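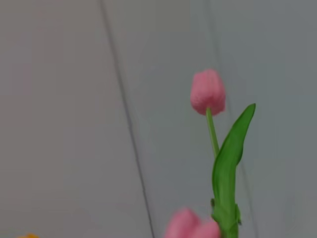 Friday, February. Cut flower log, bench 2.

Stems in from Mollel at 07:40, forty of them, pink tulips, single variety. Box temperature not recorded by the driver again. Lợi has asked them for it twice. Leaves trimmed to the top pair, bottoms recut square, no angled cuts this time so that we have something to set against January.

Split as follows. Four stems pulled out as singles, one per tube, for the bud stage record. One more put aside as a spare in plain tap water. The remaining 35 went into the Budell buckets, cold tap water plus feed at the label dose, filled to the lower line.

Bud stage, singles, 08:30. The pink one is closed and upright, wider near the top than at the base, petal edges a darker rose than the faces. I have put it down as stage 1. Mohit would call it 1 to 2 on colour alone. We need to settle whether colour counts towards stage or goes in its own column. For this run it goes in its own column and stage is shape only.

Background. Plain grey is fine for colour comparison, but the tone is warmer to the left and bluer to the right, enough that I would not compare two buds placed at opposite ends. Keep them on the same side. The dark line running down at a slant is useful as a rough check on lean, provided everyone remembers it only looks slanted in the frame. Thu wrote down a lean of several degrees last week by reading straight off it. Corrected in the sheet, old value struck through.

Water. Conductivity of the mixed feed 1,003 µS/cm at the first reading, bucket A. Bucket B not measured, probe needed cleaning. Probe cleaned and left in storage solution. Ngọc to check it against the standard before anyone uses it again, and to write the date on the bottle, which has none.

Stem length. Measured from the cut to the base of the bud, not to the tip. The Rivari sheet says tip. Ignore the sheet until Lụa has reprinted it. Tulips keep growing in the vase and the bud changes length as well, so tip readings mix the two up and we can't separate them afterwards.

11:15. Moved the Laltent lamp back to its old position. Someone had swung it over the bench and the tubes nearest it would have warmed.

To do:
Second reading on all singles at 16:00, same order as the first.
Top up buckets to the line, plain water only, note volume added.
Labels on the tubes are peeling at the corners. Try the cloth tape.
Ask Mollel whether the next box can come upright.

16:05. Second reading done, stage 1 for all singles. Lengths in the sheet. Bucket B still not measured.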